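Tips for the house: keeping the phones and the shared list in order

In our flat the phones are kitchen tools like the scales and the timer, and they get dirty and full in the same way. I wrote down what works for us. Take what you need from it.

**Full memory.** Before you buy a bigger phone, look in the folder where your chat program saves the pictures it receives. Mine had 1,485 of them, mostly good-morning flowers and the same birthday cake from five people. Switch off the automatic saving first and delete afterwards, otherwise the folder fills again while you are cleaning it.
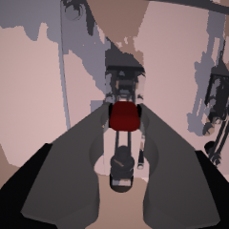 Then empty the bin folder too. On many phones the deleted pictures stay there for some weeks, and the memory is still taken.

**One list for shopping.** We tried paper on the fridge, then a family chat, and now we use Omevness, which is a plain shared list. The chat was the worst of the three. Somebody writes "milk", then come 23 messages about a football match, and the milk is forgotten. If you prefer to stay with the chat, make a second group only for shopping and agree that it is silent - no greetings, no thumbs, only things to buy.

- Write the amount together with the item: "flour, 2 bags".
- The person who is in the shop ticks the item when it is in the basket, not at home.
- Clear the list once a month. In April we still had Christmas candles on ours. 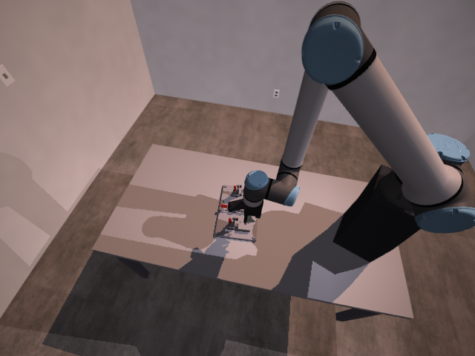 A reader from Lododham disagrees with the silent group. In her house the thumb is useful, she writes, it means "I am passing the shop and I will take it", and without it they came home with three cabbages. I must say that she has a point. Let us allow the thumb, but only with this meaning.

**Sounds at night.** Set the quiet hours from ten in the evening to half past six, and put the grandparents and the school on the list of exceptions. Test it once: ask somebody in the next room to call you.

**The screen in the kitchen.** Flour and oil are not good for the small holes where the sound comes out. I put the phone into a clear freezer bag when I cook from a recipe. The screen reacts through it quite well, if the bag lies flat. For cleaning I use a soft cloth, a little damp, and I never spray directly on the glass. 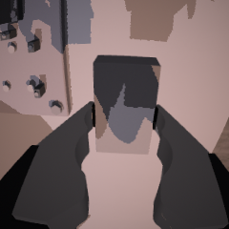
*Gripper closed around a block, seen from near.*

**The charging drawer.** Please do not charge phones in a closed drawer, they become warm there. We have an open wooden tray from Dimetti near the hall socket. Each cable has a ring of coloured wool at the end, so there is less quarrelling.

**Old numbers.** Go through the contacts while you wait for the potatoes. I removed 141 in one evening, among them a plumber who has been retired for many years. Those you keep, write with the job first: "Boiler, Maurya" is found faster than "Maurya".

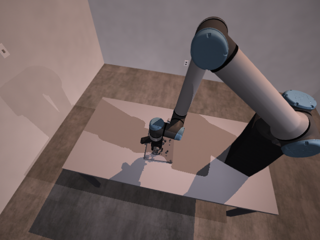 Household Pages, p. 100

**Backups.** Choose one place for the family pictures and copy them on the same day each month. We do it on the day when the water meter is read, so it is easy to remember. After copying, open two or three pictures from the copy and look if they are complete. Only then delete them from the phone.

**Strange messages.** If a relative suddenly asks for money from a new number, call the old number and speak with them. Do this also when the message sounds very natural. We keep the number of the bank on a card inside the cupboard door, next to the oven temperatures.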